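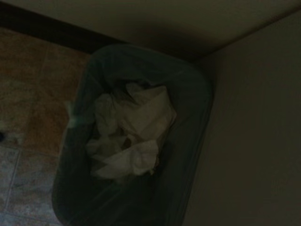 Back in the spring we asked readers which chore they would hand to a machine first. We expected floors. The winner, by a distance you could park a truck in, was "the bathroom, all of it, please." So when Fedholm started offering trial slots for its Bloxham tidy-up package, we put our name down before anyone could point out that our bathroom wasn't that bad.

Bloxham is a service, sold by the month. You supply the arm, and Fedholm supplies the software, the setup day and a person on the phone. The package comes with three routines: clear the counter, put the caps back, and trash. Trash is the one in the brochure. It covers used tissues and similar small sad items, which are supposed to travel from the vanity to the wastebasket without passing through you.

## Tissues are hard

A tissue weighs nothing, has no proper edges and never crumples the same way twice. It sits next to things you'd like to keep, such as a bottle or the box of clean tissues, one of which is always standing up and asking to be mistaken for garbage. Then there's the drop. A wastebasket in a corner is a friendly target for a person and a fussy one for an arm, and a scrap left hanging on the rim counts as a miss in this house. Fedholm's manual calls it "partial delivery." I have raised children and recognize the concept. 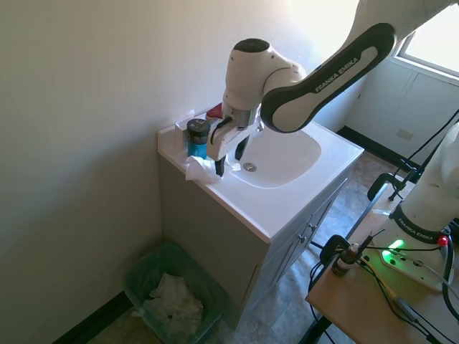
*By Enda Ó Riain | Thu 22 July*

Setup day took five hours, one of them spent on where to put the table. The arm wants to reach the counter and the bin from one spot, and bathrooms are laid out for people who can turn around. The Fedholm technician was patient about it and drank our coffee without complaint. Once the table is where it should be, leave it there. Move it and you get to do the calibration again, with the help of a 142-page manual that has no index.

Day to day, you pick a routine on a tablet and press Start. There's a slow mode, which I'd recommend for your first week, and a normal mode, which visitors also think is the slow mode. The stop button is large and easy to find. Full marks for that.

What I liked:

- Phone support from somebody who knew the product
- You can mark parts of the counter as off limits
- Month-to-month billing

What I didn't:

- The tablet app logs you out whenever it feels neglected
- "Put the caps back" wants every new bottle introduced to it separately – a bit like a dinner party
- No schedule, so you still have to remember the chore

That last one is promised for October. Andgate has a rival package with scheduling already in it, but it won't do tissues at all, and Anberg's is still a waiting list with a nice logo.

Trial slots run six weeks. If you already own an arm and have a bathroom you can spare, ask for one. If you'd have to buy the arm first, I'd look hard at that wastebasket and consider walking over to it.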